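Search this book Enter keyword Go

Chapter 6. Enamel Wear and Tooth Sensitivity

2022-03-15 | Viktória Szabó and Attila Bíró

Enamel is the hard outer layer of the tooth crown. It contains no living cells, and the body cannot replace it once it is lost. Loss without decay has several causes, and one patient often shows more than one of them. This chapter treats erosion by acid, abrasion by foreign objects, and attrition by opposing teeth.

Erosion begins when acid softens the surface. Brushing a softened surface removes more mineral than brushing a sound one. Patients are commonly told to wait 60 minutes after an acidic drink, or 30 at the least. 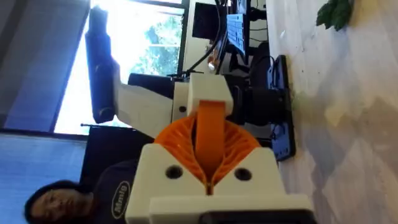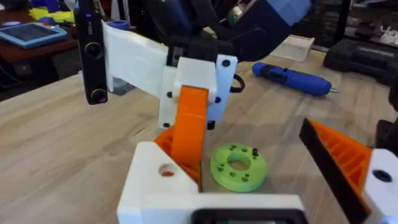
Where the dentin is exposed, cold, sweet, or touch may cause short, sharp pain. Section 6.1 describes how fluid movement in the dentin tubules produces this response. Section 6.2 covers the grading of wear, and Section 6.3 the choice between monitoring and repair.

Related chapters
Chapter 4. Saliva and Its Functions
Chapter 5. Dental Decay
Chapter 7. Grinding and Clenching
Chapter 8. Fillings and Crowns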